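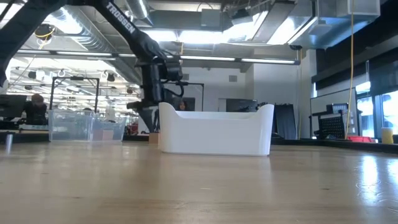
Fig. 1. White plastic bin on a light wooden tabletop.

Storage and Household Goods, Unit 5: Choosing a container
Instructor: Florencia Farías

Read this before the October session. The reading from Higuchi is optional.

Capacity. Makers list capacity to the brim. Usable capacity is lower, and for loose items such as socks or toys you should plan on some 20 percent less. Write down both numbers.

Shape. Straight sides stack and line up on a shelf. Rounded ends waste shelf space but are easier to wipe out. A low rim in the middle makes it easier to reach in – it also limits how full you can load it.

Material. Plastic is light and washable. Wicker breathes but catches on knits. Metal dents and can rust at the seams.

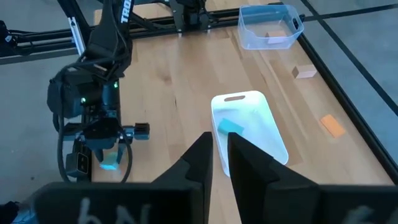 Fig. 2. Work area, close view.

Labels. Mark the short side, not the lid. Lids get swapped.

Assignment: pick one closet or cabinet at home. Measure the shelf depth at 2 points, since older shelves are often uneven. Draw a plan with container sizes and bring it to class. One page is enough – pencil is fine.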